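Busbridge 34 Hanging Toiletry Bag

Home / Bags / Wash Bags / Busbridge 34

Item no. 2859
$61
In stock. Colors: Moss, Brick, Night Blue

A wash bag for people who have at some point opened a suitcase and found conditioner in a shoe.

Overview

The Busbridge 34 is 34 centimeters wide when it's open and hanging up, and that is all the number means. We had a longer name once. It was voted down by everyone who had to type it into the order system.

It folds in thirds, closes with one zipper that runs around three sides, and hangs from a steel hook that swivels. The hook is the part we spent the most time on. Hotel bathrooms have towel rails as thick as your wrist, campground showers have a bent nail, and your sister-in-law's guest bathroom has a decorative knob that was never meant to hold anything. The hook fits the first two. With the knob you're on your own.

Closed, the bag is the size of a fat paperback, the kind you take on vacation and bring home unread. It stands up by itself on a flat shelf. On a sloping shelf it does what everything else does.

Pockets

Top section: a shallow zippered pocket for things you'd rather not drop in a sink, such as earrings, contact lenses and the one hair tie you have left.

Middle section: two deep mesh pockets with elastic tops. Tall bottles go here, standing up. The mesh drains, so a damp washcloth won't turn into a science project by the second night. It may by the fifth.

Bottom section: a padded, fully lined compartment with a wipe-clean floor. Put the leaky one in here. You know which one it is.

Toothbrush sleeve: comes out, goes in the washing machine, and holds two brushes if their owners are on good terms.

Materials

Outer: waxed cotton canvas. It will mark and crease, and we think it looks better for it, though we would say that.
Lining: coated nylon, pale gray, so you can find the black tweezers. Finding silver tweezers remains a challenge.
Zipper: Shimada No. 5, with a cord pull you can grab with wet hands.
Hook: stainless steel, folds flat.
Weight: 112 grams for the toothbrush sleeve and hook together. The bag itself weighs more, depending on how much of it you fill with free hotel soap.

What to pack in it

The bag was drawn by Zamfira Nedelcu, who travels to our workshop in Harov every April and has strong views on shampoo. Her method is to lay everything out on a table in a row before any of it goes near a bag, then put back whatever she can't remember using on the last trip. She says most people lose a third of the row this way. I tried it and lost a nail brush, which I then missed.

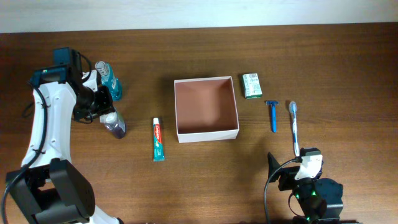 Care

Brush off dry dirt. Sponge the outside with cold water and leave the washing machine out of it, because the wax will come off on everything you own. Wipe the lining with dish soap and a cloth. If toothpaste gets in the zipper, an old toothbrush will get it out again - there's some justice in that.

Rewax once a year or whenever the canvas starts to look thirsty. We sell small tins of Turnotau wax further down this page. One tin does several bags, or one bag and a pair of boots.

Shipping and returns

Orders placed before noon leave the same day. Returns are free within 60 days if the bag is unused. "Unused" includes not smelling of aftershave. We've had a few disagreements on that point and would like to have fewer.

Questions we get

Will it go through airport security?
Yes. Liquids still have to follow the rules of whichever airport you're in, and the bag can't argue on your behalf.

Is it a men's bag or a women's bag?
It's a bag.

Can I get it with my initials?
Up to three letters, stamped on the leather tab, $9 extra. Stamped bags can't be returned, so please check the spelling of your own name.

Does the old hook fit the new bag?
No. The loop got wider when we changed the pattern. Send us the old bag and we'll sew a new loop on for the price of postage.

Goes with

Turnotau canvas wax, small tin
Busbridge soap case, tin, with drain holes
Spare toothbrush sleeve, Moss or Night Blue (Brick is back in April)

Page last updated August 10, 2023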